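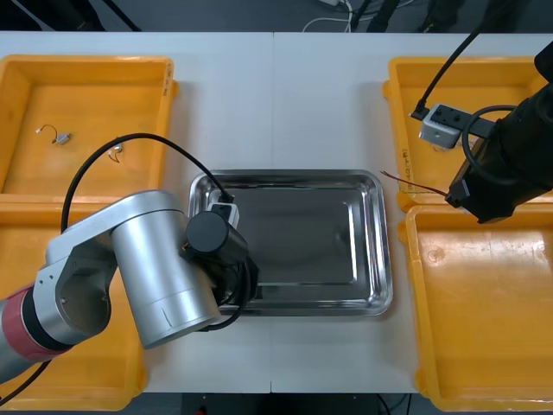
On Thursday Abelardo Llanos wrote:

> Did anyone from the list make it to the Skovstead open day? I had to
> drop out at the last minute and I'm kicking myself. What I really want
> to know is how it does with wires. Every demo I've been to in the last
> few years was stacking boxes or picking up blocks, and I can do without
> another one of those. Also, was it two arms doing separate jobs, or two
> arms that have to stay out of each other's way? Gurard told me it was
> the second kind but he hadn't seen it running.

Abelardo, I went, and you would have loved it! I meant to stay for the 10:30 session and go home, and I ended up watching until they shut everything off for lunch (and then I went back).

Gurard is right, it's the second kind. There are two arms at one table, with yellow bins down both sides and a steel tray between them. The job is kitting: parts come out of the bins and go into the tray, and the full tray would go on to somebody who builds the thing. Both arms need the same tray, so the interesting part is who goes in first and where the other one waits. I stood on the left for the first part of the morning and moved to the far side later, and I'd recommend that to anyone going to the next one, the two views are so different.

On wires: yes, wires! Round red boards, little motors with their leads still on, a twisted cable, and a harness with connectors on the ends. They don't straighten anything out first. The woman running the table just dropped the harness back in its bin however it fell and started the next run.
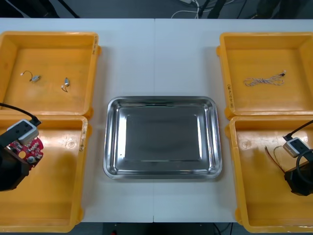 The harness was the one I kept coming back for. A board is stiff and it's where you think it is, but a bunch of wires moves when you touch it, and the end you didn't grab goes wherever it likes. A couple of times the gripper closed on a strand or two and left the rest behind, and the arm went back down for another try without anyone stepping in. Once it gave up and they had to reset. I was glad they left that in and didn't hurry us along to the next thing.

They had a tally sheet taped up by the door, which I copied down for you because I knew you'd ask:

Runs that morning: 51
Full tray, no help: 39

The rest they marked as either a dropped part or a stop. The sheet didn't say which part caused the trouble, so I asked, and the answer was the motors more than the harness, which surprised me. The leads are short and they curl, so a motor can end up leaning on its own wires, and then it isn't lying the way you'd want for a clean pick.
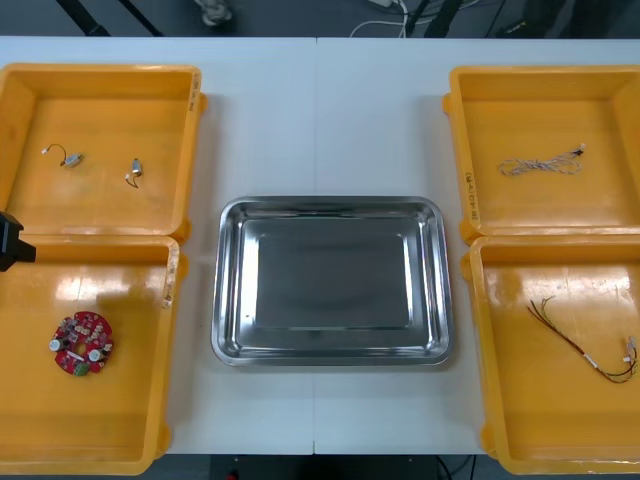 The four bins and the tray. Left gripper just visible over the bin with the board.

Somebody in the group asked about speed. It is slow, and they said so before anyone could complain. A person would beat it easily. What they care about for now is getting it to run through a whole batch of 200 trays, and after that 300, with no one standing next to it. I asked if they'd post the results and they said they would put them on the Plisach page, so I'll forward the link when it's up.

To your other question, about staying out of each other's way. From what I was told each arm has its own side, but the tray is shared, and one arm can hold back over a bin while the other is down in the tray. You do notice the waiting. It looks almost polite — the left one would hang there over a bin until there was room, then go. I asked whether they could both be over the tray together and the answer was "sometimes, and we watch it pretty closely."
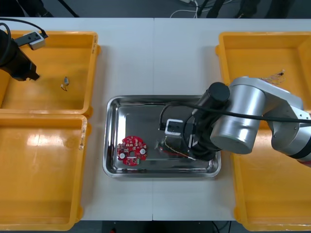 Two things I forgot to ask, if anyone else is going: how they teach it a new part, and how much it minds a change in the lights. Those bins are shiny and so is the tray, and I'd think the reflections would drive a camera crazy.

The room is smaller than the flyer makes it sound, so get there early if you want a spot near the table. Parking is behind the building, the front lot belongs to Cuadros and they do check. Coffee was good, the doughnuts were gone by 11.

They're planning another one in March with the same table and maybe a fifth kind of part. Abelardo, if you want to ride together, write me off list and I'll drive. I have room for two more if anybody else wants in.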